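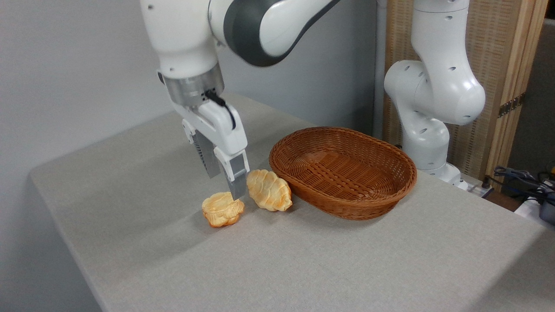 2 min read

Pre-session checklist, bread and basket task
Noltwood teaching bench, two arms, hand guiding and remote control
Checked 6/17/23

Go down the list before the first demonstration and again after any break longer than lunch. Write a comment for anything that isn't a plain OK.

1. Table cloth flat in the work area, folded down over the front edge.
OK. Faint creases near the objects, left as they are. Pull it tight if a fingertip catches.

2. Gripper mounted square on the flange, screws checked with the driver.
OK. No play when twisted by hand.

3. Short cable at the wrist seated in its port, with slack for a full turn.
OK. Turn the wrist both ways by hand before switching to remote. The Plullton bench lost a connector in December when this step was skipped.

4. Finger pads clean.
Comment: crumbs in the ribs of the dark pad. Brushed out. Do this every 32 demonstrations from now on.

5. Fingers open before coming down on the bread.
OK. Come down slowly. The tip of the lower finger gets to the table first, so watch that one and forget the other.

6. Second arm folded at the back of the table and locked out.
OK. It stands right behind the basket. Anyone guiding the first arm over the rim should keep the elbow high.

7. Basket empty at the start of each demonstration.
OK.

8. Bread pieces in their start positions.
Comment: croissant is almost touching the basket rim. Allowed under the Jandton task sheet, but the fingers need room on both sides. If they won't go in, move the basket and note it in the log.

9. Cables behind the table clear of both arms.
Needs work. Black cables are coiled loosely at the back right, and the power strip lies at the table's back edge. Tie the cables and move the strip down before the next full day.

10. Emergency stop pressed and released once in each mode.
OK in hand guiding. OK in remote.

11. Person guiding has sleeves rolled and no lanyard. Person on remote can see the table directly, with no screen in between.
OK.

12. Log open, demonstration numbers continue from the last sheet.
Comment: last sheet ended at 2000. The target for this task is 3000. Failed grasps are kept and marked F.

Result: cleared for use. Item 9 stays open. Copy to Ó Dubhghaill with the log.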